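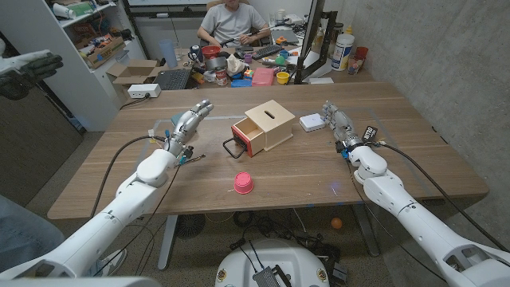
A small wooden box with its drawer partly open. The drawer has a red front and a black wire handle.

DETITZ, Nov 30, 2021 – Residents of Detitz who have trouble opening drawers and cabinets can have their old knobs replaced at no charge this winter, under a program the city council approved on a second vote.

The program, called Lutum, will pay for 2,000 handles and the labor to put them in. It is open to renters and homeowners with arthritis or any other condition that weakens the grip. A doctor's note is not required. Renters need a signed form from the landlord.

Issa Farah, who runs the city's home repair office, said requests for new door and drawer hardware have been building since March.

"We went out to fix a step or a railing, and people would ask if we could do something about the kitchen," Farah said. "We had no money set aside for it. I kept a list, and the list got long."

By the time the council took its vote, the office had 686 requests on file. Farah said some will turn out to be duplicates, and a few came from outside the city limits.
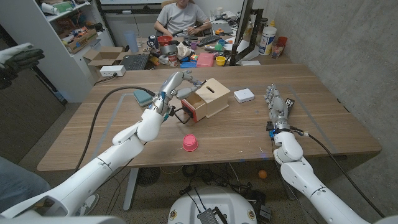
Small round knobs are the most common complaint, according to the office, followed by drawers that have lost their hardware altogether. A drawer with no usable handle has to be gripped the way the fingers are holding the red one in this picture, with a pinch on the edge. Farah said that is the motion many callers describe as painful, and it gets worse when the drawer is full or the runners are old. The office will wax or adjust a sticking drawer during the same visit if the job is a short one.

The replacement handles are plain D-shaped pulls in two lengths, made by Flirno. They come in black or white. Residents who want a different style can buy their own, and the crew will install them.

Hầu, the hardware store on Mill Street, has a board by the register with both lengths mounted on it so people can try them before signing up. The store will also sell the same pulls to anyone else for $2 each, screws included.

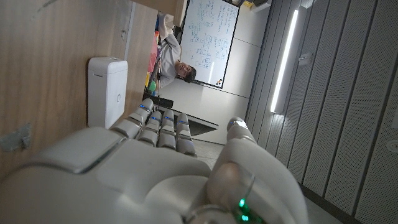
How to sign up

Forms are at city hall, the public library and the Hầu store. They can be returned in person or by mail. Callers who are already on the office's list do not need to fill out a new form, but they should phone to confirm their address.

The first round of visits will cover 600 homes. People who live alone and people over 75 will be scheduled first. Each home is limited to 12 handles.
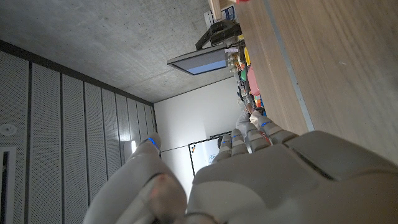 Choosing the right length takes a minute or so at the store board. Farah suggests measuring across the knuckles and adding an inch. The longer pull leaves space for four fingers side by side, like those on the hand shown here, with the thumb left outside. The shorter one fits two or three fingers and is meant for narrow drawers.

Old knobs will be left with the resident unless the crew is asked to take them away. Holes that no longer line up will be filled but not painted.

Visits begin after the new year and are expected to run through March. The home repair office is on the ground floor of city hall and is open from 9 a.m. to 4 p.m. on weekdays.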